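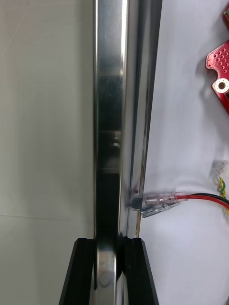 How do I remove fingerprints from a polished stainless steel bar handle?
Wipe it with a damp microfiber cloth and one drop of dish soap, then dry it at once with a second cloth. Work along the length of the bar, top to bottom.

Can I use glass cleaner?
Only if it contains no ammonia or chlorine. Spray the cloth - never the bar - so that liquid does not run into the mounting points.

What about scratches?
Mirror finishes cannot be touched up with a scouring pad. Light hairlines can be reduced with a metal polish paste. Deep scratches need a machine buff, or a new bar.

Do Brosteck bars fit Oltlow doors?
The 579 mm bar fits all Oltlow tall doors made after August 2017. Older doors need the adapter plate.

How tight should the screws be?
Hand tight plus a quarter turn. Check them again after 24 hours, and then once a year.

Why are there brown spots on my bar?
These are usually iron particles from steel wool or tap water. Remove them with a citric acid cleaner, leave it on for 5 minutes, and rinse well.

Who do I contact about spare parts?
Nestor Magbanua, parts desk. Include the door model and the bar length.

Last updated May 31, 2018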